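August 25, 2022

I've been meaning to write about the arms for months, and since three people asked me about them at the same barbecue, I guess it's time. I work in finishing at Todar. We make wooden toys and puzzles, and for as long as I've been there the worst job in the building was block sorting. You stood at a table, picked up a block, turned it, set it down in the right spot, and picked up another one. On a normal shift that was 300 trays. My wrists still remember the run-up to last December!

Then the Selari line came in. I'll admit I was nervous (we all were), and there was a lot of talk in the break room about who'd be gone by spring. What happened is that the sorting crew got trained on setup, and I was in the first group. It was 2 weeks of classes and then straight onto the floor, and I loved it way more than I expected to. 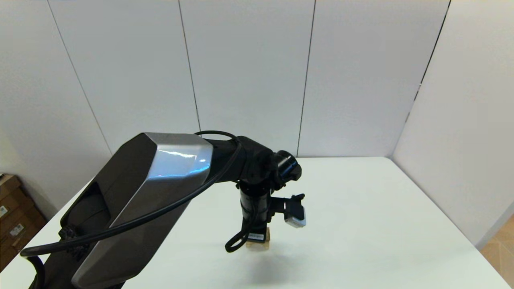
The part I like best is teaching a new pick. You move the arm by hand to where you want it, save the point, move it again, save that one. Then you run it slow and see what you got wrong. My first program had 86 points in it. The trainer from Vandenberghe looked it over and got it down to a lot fewer, and I learned more in that half hour than in the whole first week.

It isn't all great. The cables need watching, and a block with a rough edge can still stop everything. Some folks miss the talking — you'd stand across from the same person for years and know all about their kids. Now we're spread out, and I do feel that. We've started taking lunch together again to make up for it.

But I go home less sore, and I have a job I want to get better at. Next month we start on the Prellard puzzle sets, all 235 pieces of them, and I already have ideas for the corner pieces.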